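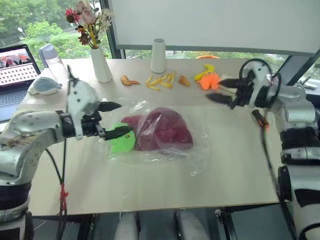

The two-arm station at Tevera, with plush toys and a clear plastic bag on the table.

Our group has completed the first evaluation of its method for learning two-handed bagging tasks from recorded demonstrations. The policy was trained on 1524 demonstrations, collected by Kumiko Tsuji and Afshin Parsa between April and the end of the summer.

Clear bags remain the most difficult material in the study. A crumpled bag has no fixed shape, and its opening is hard to locate from a head view alone. The method therefore predicts 8 candidate grasp points for each arm and scores them in pairs, so that both grippers are assigned together.

Over 290 trials, the paired version completed nearly twice as many tasks as the version that chose each grasp separately. Most remaining failures involved soft toys resting against the bag before the first grasp. Sayaka Kamata is now preparing a revised scoring step for these cases, and the trials will be repeated with the same objects.

Posted by Nikola Jasińska, 4 September 2026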